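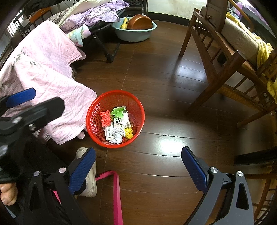
Sorting a Mixed Basket in a Shared Bedroom

Household Guidance Sheet 11, Narnovthorpe Residents' Service
Prepared by Adjoa Aryee and Tymofii Zinchenko

A catch-all basket on a bedroom floor collects wrappers, yarn, packaging and medicine together. Residents are asked to sort such baskets before the monthly room check. The procedure below applies to all rooms with a bed or folding cot.

Before starting

Straighten the bed sheet and smooth it flat. Move bedding that is not in use to the cot. Keep one bag at hand for waste.

Procedure

1. Lift the items out by hand and lay them on the sheet. Do not tip the basket, as small boxes may open.

2. Set medicine boxes to one side first. Read the name and expiration date on each. Keep the leaflet with its box.

3. Open folded wrappers and crumpled paper before discarding them. Receipts and loose tablets are often found inside.

4. Keep face masks away from food packages. A mask that has been worn is to be thrown away.

5. Tie yarn in a loose bundle and store it in a separate bag.

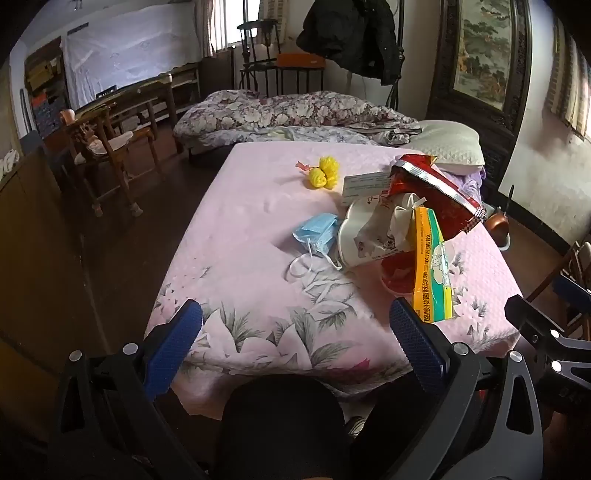
Items laid out on the bed, with a medicine box at the near right of the pile.

6. Flatten empty packages and trays. Plastic bags in good condition may be folded and kept.

7. Wipe the inside of the basket, including the openings in its wall, with a damp cloth. Allow it to dry fully.

8. Return only the items that belong in the room. Medicine is to be stored in a closed cabinet, out of the reach of children.

Expired medicine should be handed to Efua Odoi at the service desk. It must not be placed in household waste or poured down a drain. The next collection is in July.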